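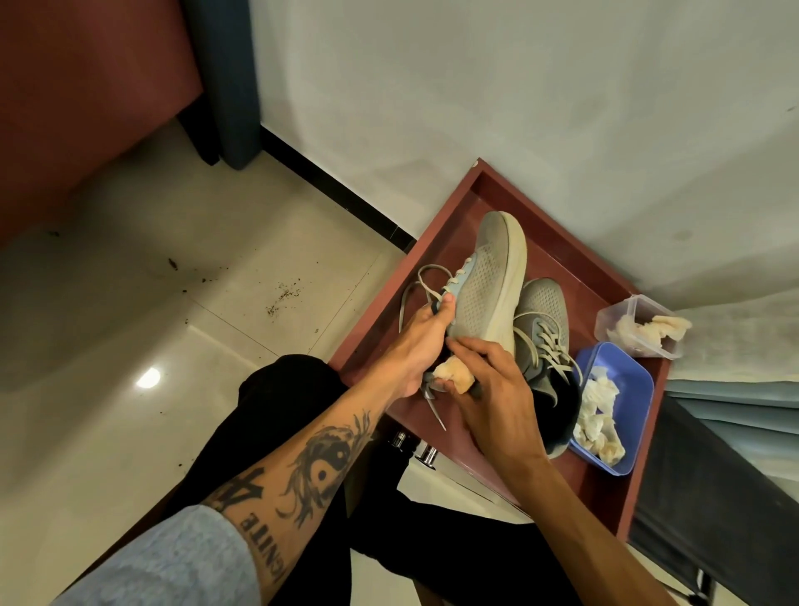
Footwear care is the largest single activity group in the Jistatora Household Care Collection, and it is also the group in which the records differ most from one another. Contributors were asked to work with shoes in ordinary use, on whatever surface they would normally choose, with the supplies they already had. Many of the recordings therefore concern wiping with paper tissue, as with the two gray sneakers on the reddish-brown tray, where a folded tissue is pressed along the line between the mesh upper and the off-white midsole and the long laces have been left untied. Other recordings cover brushing, lace removal, insole airing, and polishing of leather.

Jistatora Household Care Collection
Footwear Care Subset, Data Card
Version of 16 June 2023
Maintained by the Stellska Institute for Domestic Practice
Contact: Darcy Perron, Collections Office

Summary

The subset documents how people clean and maintain everyday shoes at home. It contains 1,956 annotated segments drawn from 653 sessions. Each session covers one pair of shoes from the moment the contributor begins work until the contributor declares the pair finished. Segments are shorter units within a session and correspond to one continuous action on one part of a shoe.

Intended use

The subset is suitable for the study of manual cleaning routines, for the development of activity labels, and for teaching in home economics and occupational therapy programs. It may also be used to compare the order in which different people approach the same task. It was not assembled to test cleaning products, and no conclusion about the effectiveness of any method should be drawn from it.

Contents by shoe type

Sneakers with mesh, knit, or other textile uppers account for 264 sessions. Leather shoes, canvas shoes, boots, sandals, and children's shoes make up the remainder. Shoe type was assigned by the annotator from the visible material of the upper. Where the material could not be settled, the value "mixed or unclear" was entered -- this value should be treated as valid and should not be dropped during processing.

Annotation fields

session_id: a unique code for the session.
segment_id: a unique code for the segment within its session.
shoe_type: one of 18 permitted values, listed in the file shoe_types.txt.
shoe_part: upper, toe, tongue, collar, lace, midsole, outsole, insole, or heel.
action: wipe, brush, scrape, rinse, dab, polish, unlace, relace, or inspect.
tool: tissue, cloth, sponge, brush, bare hand, or other.
support: the surface on which the work is done, such as tray, newspaper, table, sink, floor, or lap.
lace_state: tied, untied, or removed.
second_shoe: yes if the other shoe of the pair is in view, otherwise no.
notes: free text, optional.

When an action falls on the border between two parts, both parts are entered, separated by a semicolon. The most frequent pairing is upper and midsole. Annotators were instructed to record the condition of a shoe only in general terms, for example "scuffed" or "worn," and to refrain from guessing at the cause of a mark.

Collection procedure

Contributors received a two-page guide and a consent form. The guide asked them to place the pair on a surface with enough room for both shoes, to keep supplies within reach, and to work at their usual pace. No cleaning method was prescribed. Sessions gathered under the earlier Jodus pilot used a fixed list of steps and have been excluded from this subset, with the result that segment codes beginning with J do not appear.

Quality review

Every session was annotated once and reviewed once by a second person at the Mekonnen Reading Room. Disagreements over the action field were resolved by the Collections Office. The distinction between "wipe" and "dab" remained difficult throughout, and users who do not require it are advised to merge the two values.

Known limitations

Athletic and casual shoes are overrepresented. Outdoor work is rare, and machine washing is absent. The tool field does not separate new tissue from used tissue, nor does it record whether a tissue or cloth was damp. Small containers holding supplies are mentioned only in the notes field -- a separate field is planned for the next release.

Changes in this version

The value "collar" was added to shoe_part. Duplicate segments reported in May were removed. The spelling of "insole" was corrected in the label file.

Access and citation

The subset is released to registered users for research and teaching. Requests should be directed to the Collections Office and should state the project title and the expected period of use. Published work should cite the collection by its full name together with the version date given on this card.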